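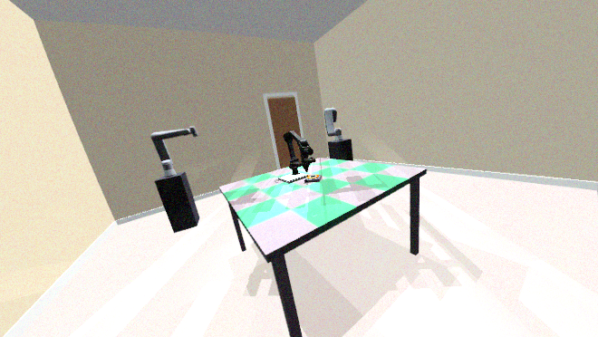
Sim cell etiquette - what are your house rules before anything goes near real hardware?
Forum > Simulation and Offline Programming > Good practice

kelpie_torque
Started this because I've been handed the job of writing our "sim before steel" rules and I've realised we don't have any, we just have habits. Screenshot's up top. Three arms in the one room: black one bolted straight to the table, grey one on a tall pedestal off to the left, light one on a short box in the back corner. We're running it in Nurnholm, if that matters to anyone.

What I've got so far, in draft:

1. Every scene gets a named owner and a version number.
2. Table and pedestal heights are measured off the real cell, never off the drawing.
3. No program leaves sim until it's had 49 clean runs in a row.
4. Arms not in the task stay in the scene anyway, in their park pose.
5. Gripper approach speed drops for the last 10 mm above the table.

Tear it apart please. I'd rather cop it here than in the Monday-style meeting where everyone's suddenly an expert.

ohm_brew
Number 2 is the one I'd put in capitals. Have a look at your tall black pedestal, mate - I reckon it's floating. There's clear floor under the bottom edge. So either your arm base is sitting too high or your floor's too low, and whichever it is, your reach numbers on that arm are suspect.

kelpie_torque
Oh bugger. Yep, it is too. I've been staring at the gripper for a fortnight and never looked down there. Right, so rule 2 needs a check step, and I need to go and find out what the base frame's tied to.

wattlebird
Doesn't matter in the slightest for the physics if the base is fixed to the world. The pedestal is just a mesh. The arm doesn't know or care what's drawn underneath it. I wouldn't write a rule around cosmetics.

ohm_brew
Disagree, and fairly strongly. If the pedestal's also a collision body then it's in the wrong spot, and a gap under it is a gap something can poke through. And even if it's purely visual, people look at these pictures when they're planning the floor layout. We had a Trondanari cell where the sim fence was drawn 29 mm out and three different people took measurements off it. Nothing got hurt except the budget, but still.

wattlebird
Fair enough on the collision body. I'd still want two lists: stuff that makes a run invalid, and stuff that just needs tidying. If you lump them together people stop reading after the first page.

gridline_gaz
+1 for two lists. Ours is one page each and it gets used. The old one was a binder, and I never once saw it open.

On rule 3, where does 49 come from? Seems like a funny number.

kelpie_torque
Inherited it! I think somebody did 50, threw out the first one as a warm-up and wrote down what was left. Happy to change it if anyone's got a better way of choosing.

gridline_gaz
The count matters less to me than what changes between runs. If your little yellow and orange bit and that dark rod start in the same place every time, you've done one run 49 times. We shift the objects, rotate them a bit and muck with the friction, and every change gets logged with its seed so the next person can replay a failure.

mapleservo
Chiming in from the Canadian side. Same here, we randomize placement and also the lighting if there's a camera in the loop. One thing I'd add: that checkerboard tabletop in mint and aqua and pink is lovely for spotting where things are by eye, but if a vision model is learning off it, write down that it's there. Our colour calibration went sideways because the sim bench was patterned and the real one was plain grey. Took us most of March to sort it out.

kelpie_torque
No vision on this one yet, poses come straight from the simulator. But it's going on the list for when there is. Ours in the shop is plain as well, so that would have got us for sure.

jin_and_tonic
Can I stick up for rule 4? I know it's unpopular because it slows things down, but leaving the idle arms in is the whole reason we caught a clash on the Kinine job. Active arm was fine on its own. Put its neighbour back in the corner, park pose and all, and the elbow went straight through it on the way home.

wattlebird
I'm one of the unpopular ones then. For early gripper tuning I pull the others out. You're fiddling with finger closure over a tiny object, and an arm on the far side of the room adds nothing except load time.

jin_and_tonic
For tuning, sure, as long as the full scene's back in before you start counting runs. My worry is the stripped version getting saved over the good one at five to five.

wattlebird
Yeah, I can live with that. Seen that happen. Might have done it.

kelpie_torque
OK, revised rule 4: strip what you like for tuning, save it under a different name, and only full-scene runs count towards sign-off. Rule 3 now says the object start poses must vary and the seed gets logged. Splitting it all into two lists tonight.

Still unsure about rule 5. Anybody set the slow zone by distance, or do you do it by time to contact?

mapleservo
Distance. Simple to explain and simple to check on the pendant. Ours is bigger than yours though, and I'd want to see your stopping distances before I went as low as 10.

gridline_gaz
Time to contact here, but our parts are all different heights, so a fixed number was a pain. Will dig out the sheet and post it when I'm back at my desk.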